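What Does a Band Do at a Sound Check?

You have a ticket. The concert starts after dinner. So why did the band turn up at lunchtime, and why is a man on stage saying "one, two, one, two" as if he forgot what comes next?

He does know about three. He is checking a microphone, and he is part of a long, slightly boring job called the sound check.

Why bother?

Every room sounds different. Try it at home. Sing in the bathroom, then sing in a closet full of coats. In the bathroom you are a star. In the closet you are a person singing into coats.

Sound bounces off hard things such as tile, stone and glass. Soft things such as carpet, curtains and people soak it up. A band that sounded great last night in Ferport might sound like a drawer of spoons tonight in Witberg, playing the same songs on the same guitars. Somebody has to fix that before you get there.

Who fixes it?

The sound engineer. She usually stands at the back of the hall behind a big desk covered in sliders and knobs. The desk is called a mixer. Each slider makes one thing louder or softer: the singer, the bass, the keyboard, the drum that goes thump.

Tülin Yaman mixes concerts for a band called Varkano. "Everybody in the band would like to be a little louder than everybody else," she told us. "I nod a lot."

Drums first

Drums nearly always go first, and they take forever. There is often a microphone on each one, so the drummer has to hit them one at a time. Thump. Thump. Thump. This can go on for so long that the rest of the band goes out for sandwiches.

Next comes the bass, then guitars and keyboards, then the singers. After that they all play part of a song together, stop in the middle, and talk about it. If you ever get to watch a sound check, do not expect to hear the end of anything.

What is that awful squeal?

That is feedback. A microphone picks up sound and sends it to a speaker. If the microphone is too close to the speaker, it picks up that same sound again and sends it around again, louder. Round and round it goes until you get a screech and everyone looks at the singer. The engineer can turn the microphone down, or the singer can stop pointing it at the speaker. Singers forget this.

Why do they have speakers facing the wrong way?

Look at the front of the stage and you may see wedge-shaped boxes pointing at the band. They are called monitors. The big speakers face the crowd, so without monitors the musicians would hear mostly drums and a kind of mumble. Many bands now wear small earphones instead. Each player can have a different mix, and the bass player's mix is, as you might guess, mostly bass.

Then you come in and ruin it

Here is the unfair part. The sound check happens in an empty hall. Then the doors open and in come 1000 people, all of them squashy and wearing clothes. Remember the coats in the closet? A crowd soaks up sound, and the room changes all over again. The engineer spends the first song or 2 fixing what she already fixed.

In small clubs that hold 200 people, it still matters. In an old building with thick walls it can matter even more. When the folk group Amadi played in a cellar last December, they hung blankets at the back to calm the echo.
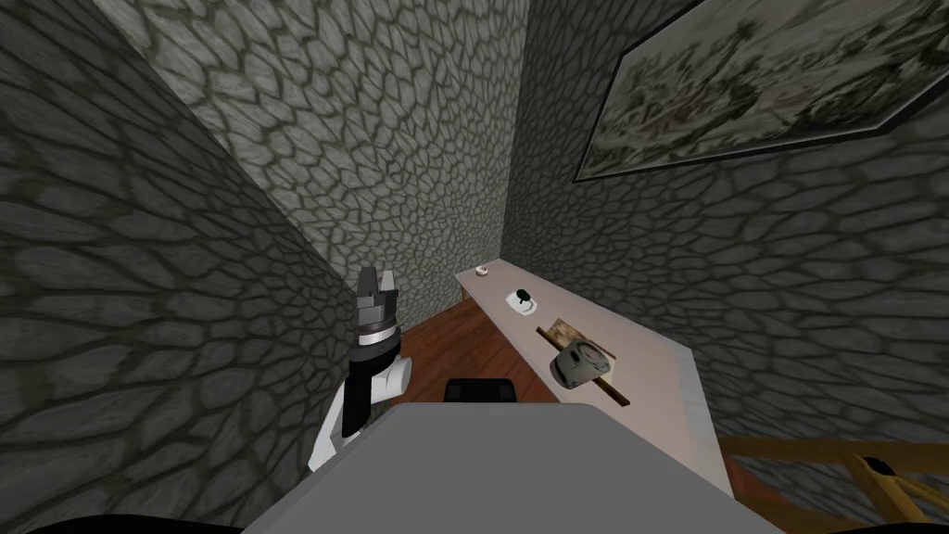 A narrow room with stone walls. Hard surfaces like these send sound bouncing back.

Try it yourself

Clap once in every room of your home. Listen for what happens just after the clap. Which room rings the longest? Which one swallows the sound? Put a pile of pillows in the ringing room and clap again. Then put the pillows back, or at least most of them.

Words to know

Mixer: the desk with all the sliders.
Monitor: a speaker that faces the band.
Feedback: the squeal.
Acoustics: how a room treats sound.

For readers up to age 11. August 2012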